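Hayat Reading Room, Ravton
Progress report to the Wusteo fund

In this period we held 10 evening classes for adults who learn to read and write. Attendance was good in the first weeks and became lower when the farm work started. We moved the classes one hour later, to 7 p.m., and most learners returned.

From the grant of 2,280 we have paid the printing of the workbooks and the rent until summer. The heating was more expensive than we planned - we covered the difference from our own money. The 6 dictionaries you asked about have arrived and are in use.
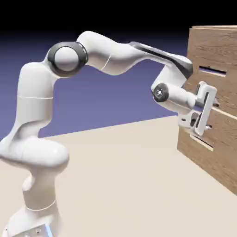 Troditz, March

The second group, in Troditz, will start after the holidays. The room is agreed with the town, but we still wait for the written contract. We will send you a copy together with the rent receipts.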